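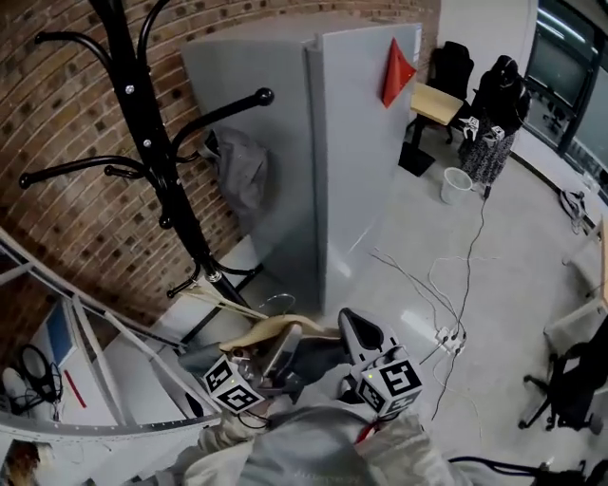 Sourdough rye trials, batch notes
12/05/2023

Very good day in the test kitchen. The Sendlow starter has finally settled into a rhythm and I want to get everything down before I forget which tin was which.

Where we left off: the last two rye loaves came out with a gummy line along the bottom, about a finger thick on the worse one. I had blamed the oven. Having now gone back through the notes from November, I think it was the scald. We were pouring the water on and mixing straight away, then adding the starter while the mash was still far too warm for it.

Today's change

Scalded the coarse rye last night in the big bowl, lid on, and left it until morning. By the time I came in it smelled of malt and honey, and it tasted properly sweet, much sweeter than anything we got in the autumn. Starter went in at room temperature. Everything else kept the same so we can compare.

Dough weight for the full mix was 1820 g, split between two tins (the long one and the dented one – the dented one still leaks a bit at the corner, so line it). Salt at 2 per cent of the flour. I held back 200 g of the scald for a smaller side test with caraway, see further down.

Proving

Faster than expected! The surface was showing pinholes well before lunch and I nearly missed it. Rye doesn't give you the big dome you get with wheat, so the pinholes are the thing to watch, and the dough creeping up the side of the tin. I have put a pencil mark on the inside of the paper lining to make this easier next time.

Baking

Hot start, then down after 20 minutes, same as the Westerberg recipe card. No steam after the first few minutes. The smell when the door opened was wonderful, toffee and toast with something a bit like dark beer. Both loaves came out of the tins cleanly, even the one from the dented tin.

They are wrapped in cloth on the rack now and must NOT be cut until tomorrow at the earliest. I know. I want to as well. But the November loaves were cut warm and we could not tell what was underbaked and what was just unset crumb, so please leave them alone.

Caraway side test

Cracked the seeds with the flat of a knife and stirred them into the held-back scald with a little of the starter and enough flour to make a stiff paste. Baked as flat rounds. Crisp at the edges, chewy in the middle, and gone before I had written this paragraph. Would do these again purely as a snack. Could take more salt.

Flour

The Brasow rye drinks a lot more water than the Hirnidum. I had to loosen the dough twice. If we swap mills halfway through a series we'll have no idea what we're looking at, so I suggest we finish the Brasow sack first and only then go back.

To do

Feed starter tonight, stiff, and again in the morning.
Order tin liners, long size.
Check the oven with the loose thermometer, top shelf and bottom shelf.
Cut loaf from the long tin first, write down how the base looks, then the dented one.
Try the same overnight scald with half the malt. It may be sweet enough without it.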